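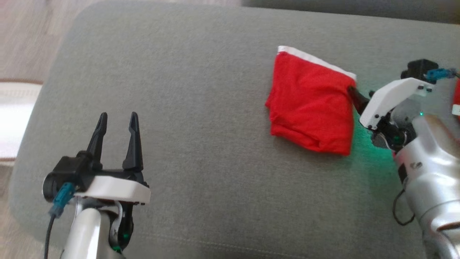
Budget for a two-arm setup for sorting clothes on a sofa – what am I missing?

Posted by Tin-yau Kong, September 2026

I am planning a purchase for a small flat. The task is picking up garments from a sofa seat and folding or stacking them. I have quotes for the Pellura arms and for the Sallik pair, both with parallel grippers. The Sallik quote has 14 lines and I can't tell which are optional. Main questions: do I need two arms from day one, and how much should I hold back for spares?

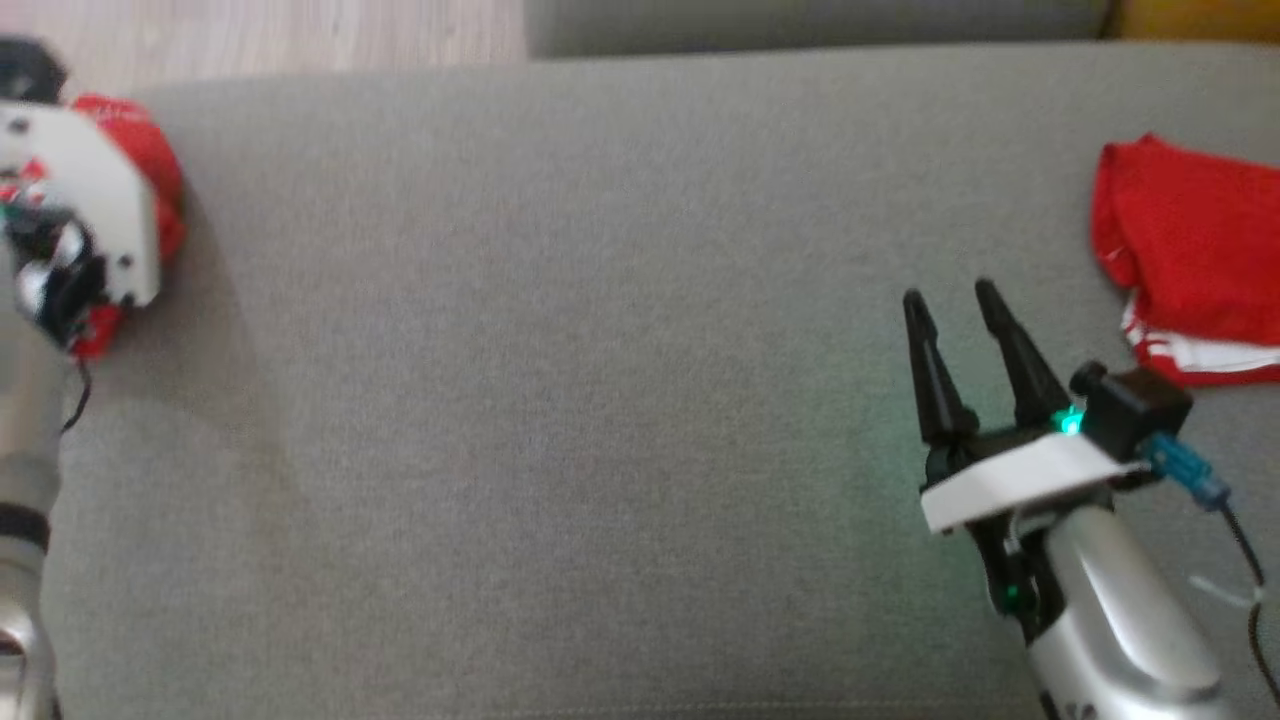

The seat is deep, so reach matters more to me than payload. No garment I own weighs enough to trouble either model.

Answer by Nabila Bouazza

Buy both arms together. One arm can pick up and drop, but folding needs a second contact point, and adding an arm later means redoing the mount and the calibration. Wrist cameras should be on the quote as separate lines. If they are bundled, ask for the split, as you will want the replacement price.

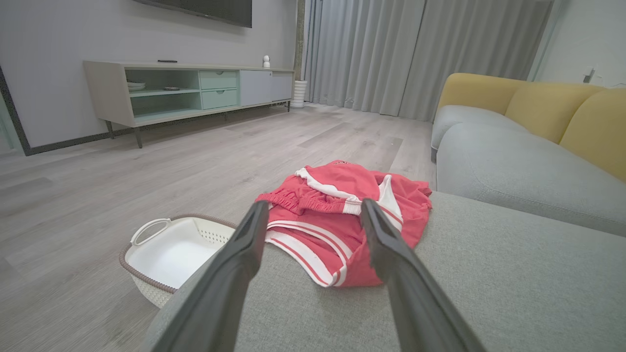
Wrist view over red clothing on the seat, basket on the floor to the left.

For spares, I would hold:
Finger sets – 2 per arm. Tips wear on woven upholstery.
Cables and connectors – one full set. The run past the wrist is what fails first on ours.
One gripper motor.

We put 163 hours on our pair by July and used one finger set and one cable. Check the reach figure with the gripper fitted. Pellura quotes it to the flange.

Answer by Melquiades Aguirre

just get the cheaper one, they are all the same arm inside

Answer by Macarena Garrido

They are not the same. The Pellura controller takes a Bogdan power supply that is sold separately, and lead time on ours was 82 days. Put it on the first order. Mounting is the other line people leave out – a stand that flexes will cost you more in lost picks than a better gripper will gain.

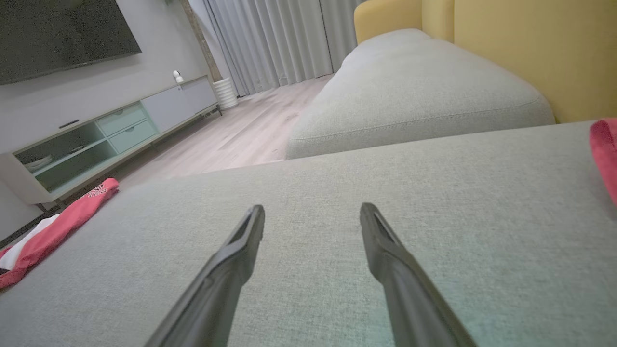
Amnuay Kongkaew: Does the lead time apply to the Sallik supply too? My quote lists it as in stock but gives no ship date.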